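Notes from Pesside, October 18, 2023

I went to the Flonura open day mostly for the train ride. Pesside is at the end of a branch line I had never had an excuse to take, and the invitation promised lunch. It also promised "a candid look at life after our Series A," and candor from a company that has just been handed money is rare enough that I packed a second pen.

Flonura makes software that checks which employees still have access to things they shouldn't. Former contractors, people who changed departments, the intern from two summers ago who can still open the payroll folder. It's a dull problem and an expensive one, and investors have recently decided that dull and expensive is their favorite combination. The round closed in June and was led by Laitinen, a family-run fund that until then had mostly put its money into cold storage and ferries.

## Getting in

For a company that sells access control, getting through the front door was an education. My name was on the list, but the list was on the tablet, and the tablet had logged itself out. The receptionist knew the password but wasn't allowed to use it while a visitor was standing there. I turned to face a potted fig. We got through it.

The badge I received said GUEST 103. There were far fewer than 103 of us, so either they number across events or someone in marketing is good at their job.

The building used to be the offices of a paper wholesaler, and Flonura has kept the carpets. I liked that. I have visited a lot of startups in their first rich autumn, and normally by this point there's a neon sign with a verb on it. Flonura had bought chairs. They were good chairs. The head of sales mentioned them twice.

## The founder's talk

Aatos Lahtinen, who runs the company, spoke for half an hour in the canteen, next to a dishwasher that somebody had forgotten to pause. He is a tall, unhurried man with the manner of a dentist who has seen your X-rays. He said the money would go to engineering, a sales office abroad and "a proper billing system," and the last of these got a laugh from the staff that went on slightly longer than he seemed to want.

He wouldn't give the size of the round. He would say that the company has 311 paying customers, that the largest has 3000 employees, and that most of the rest are places you would never think of as worth breaking into: regional hospitals, a chain of tire shops, a maker of church organs. "Attackers aren't snobs," he said. I wrote that down, as did everybody in my row.

I asked what Laitinen had wanted in return, besides shares. A seat on the board, he said, and a monthly report no longer than one page. He looked quite moved by the one page. A previous suitor had asked for weekly dashboards and a mascot.

There was a question about competitors, and in particular about Flumard, which sells something similar and has raised more. Lahtinen said he had great respect for Flumard. He said it the way people say it about a neighbor's extension. 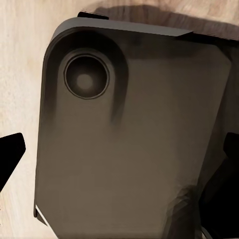 ## The tour

We were split into two groups. Mine got Impi Keskinen, who leads the engineers and made it clear within a minute that she had been told about the open day that morning. She was easily the best thing in it.

She took us first to the support desk, where four people in headsets were talking customers through the latest update. One of them had a sticky note on her monitor reading IT IS NEVER THE FIREWALL. The man beside her had one reading IT IS THE FIREWALL. Keskinen said both were senior staff.

Then came the demo. The idea is simple enough: the software reads every account in a company, works out who hasn't touched what, and proposes a list of doors to close. A manager says yes or no. Keskinen ran it on a made-up company full of made-up people, and it found a made-up accountant with the keys to everything. Murmurs of approval. A woman from a bank asked what happens when the manager just clicks yes to all of it without reading.

"Then someone important gets locked out," said Keskinen, "and they start reading."

I asked whether Flonura uses its own product on itself. It does. On the first run it recommended removing Lahtinen's access to the source code, which he hadn't opened in a year and a half. He appealed. The appeal went to Keskinen. He no longer has access to the source code.

We also looked into the server room, through a window, from the corridor. I have been shown server rooms through windows in nine countries by now and have yet to learn anything from one, but it would feel rude to skip it.

## Lunch

Salmon soup, rye bread, and a cake with the company logo on it in blue icing. The logo is a half-closed door, or possibly a slice of cheese. I got the hinge.

The seating put me between the woman from the bank and a young man from Laitinen who had come to see what his employers had bought. He was very frank about the fund's change of direction. Ferries are seasonal, he said, and cold storage is mostly electricity bills. Security subscriptions renew every year whether or not the weather is nice. He had been studying the field since spring and still lowered his voice a little on the word "phishing," as though it might be catching.

The woman from the bank wanted to know about price. There was no price list on any of the tables, and when she asked the head of sales he said that every customer's journey was different. She told him hers was the 2:40 train. They exchanged cards.

## Worth the trip?

If you are thinking of buying, go when Keskinen is there and ask her everything. She answered a question on data storage with an actual location, and when she didn't know how the product handled shared mailboxes she said so and went to find out. The answer was "badly, until the next release."

If you are thinking of investing, you're late, and Laitinen has the board seat.

I handed in my badge on the way out. The tablet had logged out again, so the receptionist couldn't mark me as having left, and as far as Flonura's visitor system is concerned I may still be in the building. I mentioned this to Keskinen, who was outside with a coffee. She closed her eyes for a moment and asked which number I was.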